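Docs > Bremitport Controller > Two-Arm Setup > Section 5: Teaching and Tuning a Clearing Task

Posted 9/13/22 by Agata Caputo

2 shares | 16 comments

Section 5: Teaching and Tuning a Clearing Task
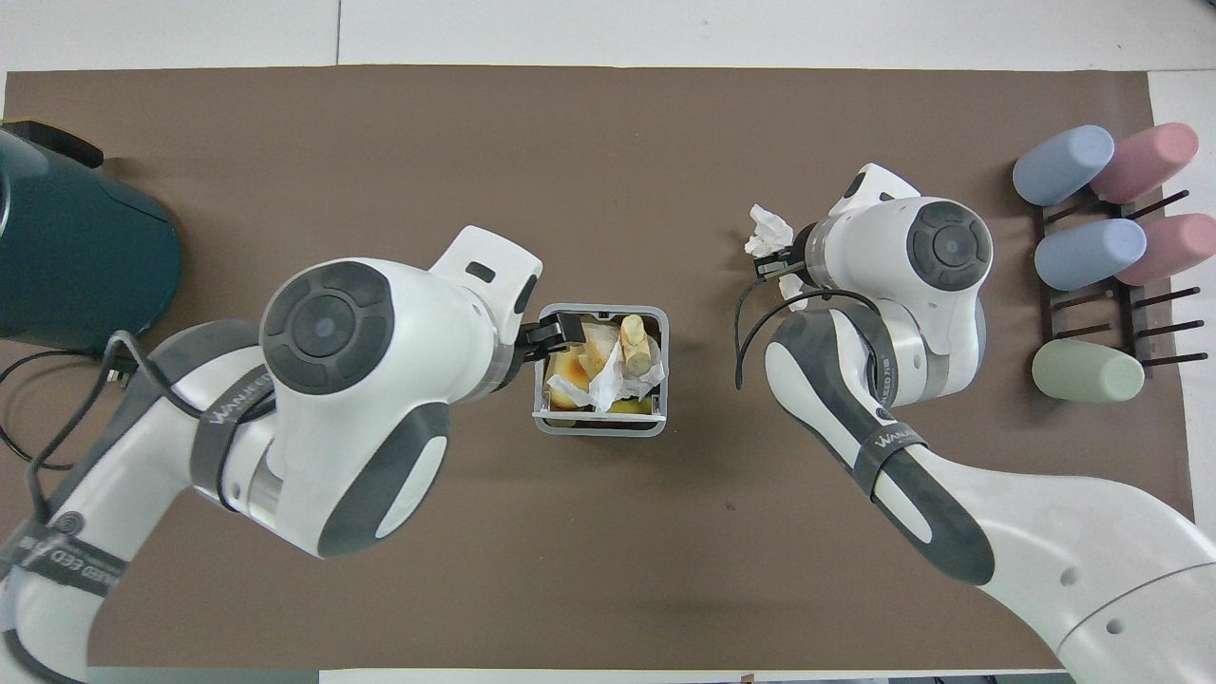
Figure 5-1. Desk-clearing task: left gripper on the rim of the bin, right gripper holding a tissue.

Welcome back! If you have made it through Section 4, both of your arms are homed, both grippers open and close when you ask them to, and Bremitport is showing you two green status lines at the top of the console. We are going to put those arms to work now. This section takes you through the desk-clearing task from an empty project to a policy that runs by itself, and it is a long one, so please get yourself something to drink and don't feel you have to finish in one sitting. The software saves as you go.

We picked desk clearing as the teaching example for a few reasons. It needs both arms at once, the objects are soft and awkward, and one hand has to hold still while the other moves, which is the part of two-arm control that people find hardest to get a feeling for. In Figure 5-1 the left arm is the holder and the right arm is the mover. We will use those two words, holder and mover, from here to the end of the section, and Bremitport uses them in its menus too.

Before you begin

You will need the Bremitport console, the Donlow planner (installed in Section 2), and the Bassi perception module. Graren, the log viewer, is optional, but I would really encourage you to install it now. You will want it when we get to tuning, and stopping halfway to install something always seems to take longer than it should.

CAUTION: Keep the emergency stop within reach of whoever is at the keyboard for every step in this section, including the ones where the arms are not supposed to move.

CAUTION: Route loose cables away from the paths of both grippers before you enable motion. Donlow plans around the arms, the tabletop and anything you have registered as an object. It does not know about cables.

5.1 Create the task

1. In the console, choose New Task and give it a short name with no spaces. We use clear_desk in the rest of this section.

2. Under Arm Roles, set the left arm to Holder and the right arm to Mover. If your table is laid out the other way around, swap them here and mentally swap left and right in everything that follows.

3. Set the control port to 2316. Both arms share this port. If you left it at the value from the Section 4 exercises, the console will connect happily and then time out after a few seconds, and you will wonder what you did wrong.

4. Click Save, then click Check. You should get a one-line message saying the task is valid. A task with nothing in it is still valid, so don't read too much into that.

Note: Roles are stored with the task and not with the arms. You can have another task where the right arm is the holder, and switching between them does not require homing again.

5.2 Tell the planner about the table

Donlow wants to know three kinds of things: surfaces, containers and keep-out areas. Everything else on the table is left to Bassi, which looks at the camera views and decides for itself what might be picked up.

1. Choose Workspace, then Surfaces. Touch the right gripper lightly to each of the four corners of your work mat, pressing Record at each one. If one of your corners is out of reach, record the nearest point you can manage along the same edge and tick Partial.

2. Choose Containers, then Add. Close the left gripper on the rim of your bin and press Record. Bremitport takes the grip point from the arm and the shape from the cameras, so the bin needs to be where the cameras can see it.

3. In the container dialog, mark the lowest side as the Open Side if your bin has one. A bin with a lowered front, like the one in the figure, gives the mover a much kinder way in, and Donlow will favor that side if you tell it to.

4. Choose Keep-Out, then draw a box around anything the arms should leave alone. In our layout that means the peg rack with the cups. Draw the box a little generously – a finger's width on every side is fine – and remember to give it height as well.

5. Add a second keep-out box for any larger item standing on the table behind the work area. Ours goes around the trash can at the upper left.

Note: If you forget the keep-out box around a rack of cups, Bassi will very reasonably conclude that the cups are things to be cleared. I have done this. Please draw the box.

5.3 Label the objects

Bassi comes with a general model of everyday items, and for many tables that is enough. For clearing tasks we ask you to add one extra label, called discard, and to show the software a handful of things that belong to it.

1. Open Bassi and choose Labels, then New. Type discard.

2. Place one item on the mat and press Capture. Move it, turn it over, and press Capture again. Crumple a paper tissue differently between captures, because Bassi pays a good deal of attention to outline and a tissue has a new outline each time you squeeze it.

3. Repeat with your other items. Try to include something rounded and something long and thin, so the label does not come to mean "white and crumpled" and nothing more.

4. Drop a few items into the bin and press Capture with the Inside Container box ticked. This step is easy to skip, and I would ask you not to. Without it, the software sees a tissue lying in the bin as one more tissue to be picked up, and the mover will go back for it over and over.

5. Press Train. On the workstation we recommend in Section 1 you have time for a short walk.

When training finishes, the preview shows a colored outline on each item it believes is discard. Items in the bin should have a dotted outline and items on the mat a solid one. If you see a solid outline inside the bin, go back to step 4 and add more captures.

5.4 Record demonstrations

Now comes the pleasant part. You will guide the arms through the task by hand or with the leader controls, whichever you set up in Section 3, and the controller will remember what you did.

1. Start with the bin near the middle of the mat and one discard item to the side of it.

2. Press Record Demo.

3. Bring the holder to the rim first. Close the gripper and wait for the console to say Held.

4. Bring the mover to the item, close, and lift straight up before you travel sideways. Straight up is important. A soft item that drags along the mat teaches the policy to drag, and it is a hard habit to train back out.

5. Carry the item over the bin, lower it a little, and open the mover.

6. Bring the mover back to its resting position, and only then release the holder.

7. Press Stop, and choose Keep or Throw Away. Be honest with yourself here. A demonstration you are unsure of is better thrown away.

We recorded 116 demonstrations for the policy that ships with this guide, with the bin and the items in different places each time. You can get something that works on far fewer, but it will be fussy about where you put the bin.

Note: You don't have to empty the bin between demonstrations, and we would prefer that you let it fill. The policy needs to see a bin with things already in it. Do empty it before items begin to stick up high enough for the mover to bump them on the way in.

5.5 Tune the holder

A new policy nearly always has the same small fault, which is that the holder is too stiff or too soft. Too stiff, and any bump from the mover goes straight into the bin wall. Too soft, and the bin wanders.

1. Open the task and choose Tuning, then Holder Stiffness. The default is 16.

2. Run the task once with the speed slider at its lowest setting and watch only the bin. Resist watching the mover. It is more interesting, but it will tell you nothing at this stage.

3. If the bin slides, raise the stiffness by 2 and run again. If the rim bends or the gripper chatters, lower it by 2.

4. When you are happy, raise the speed slider one notch and repeat. Stiffness that is right at low speed is often slightly soft at normal speed.

5. If you have Graren, open the most recent run and look at the trace called holder_drift. A good run is nearly flat with a small bump at each release.

CAUTION: Do not raise Holder Stiffness to make up for a poor grip point. If the gripper is catching only the very edge of the rim, stop the task and record the container again as described in 5.2.

5.6 Common troubles

Both arms stop and the console says Plan Conflict. Donlow could not find a path for the mover that stays clear of the holder. Move the bin a little farther toward the holder's side and try again.

The mover closes on nothing. Check the preview in Bassi. If the outline is in the wrong place, repeat the camera alignment from Section 3. If the outline is right and the gripper still misses, check that your surface was recorded with the mat in place.

The mover lets go too early. Look at your demonstrations for ones where you opened the gripper while still traveling, and throw those away.

The arms wait and do nothing. The console is probably asking you a question in a window behind the one you are looking at. I wish I had a better answer for this one, and we are working on it.

Once the task clears a table three times in a row at normal speed, export it with File, then Export Task, and keep the copy somewhere outside the project folder. Section 6 picks up from that file and adds a second container.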